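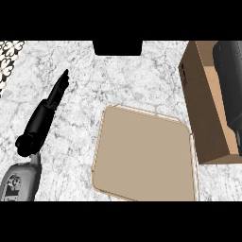 2019-12-09

I took the train to Kolska to see the two-arm build Bujar Stojanović has been working on since July. He shares a workshop with four other members behind the old Azar print shop. The room is narrow, with one radiator, and I kept my coat on.

Bujar does most of the work in simulation first. His virtual bench is a kitchen counter in white marble with gray veins, and he has set a beige tray and an open cardboard box on it, with an arm on either side. The job he wants done is simple to say: take small parts out of the box and lay them on the tray. He calls the program Plelter. It runs on a used desktop that cost him 380 euros, and it was slow to load while I was there.

The real arms are on a steel table by the window. Only the left one had power. The right one was waiting for a gearbox from Plondix, the second he has ordered. Bujar jogged the left arm through a few poses with a game pad and it held them well, though the wrist buzzed at low speed. He thinks that is a tuning problem – I would check the belt first.

He keeps a paper log of every simulated run. The last entry was number 434. Most of the failures he showed me had the same note next to them, "box wall", where the arm came in too low and hit the cardboard. He now lifts it higher before each reach, and this adds nearly 300 milliseconds to the cycle.

We had soup at the station afterwards. Visitors are welcome in the evening, but write first, as the street door has no bell.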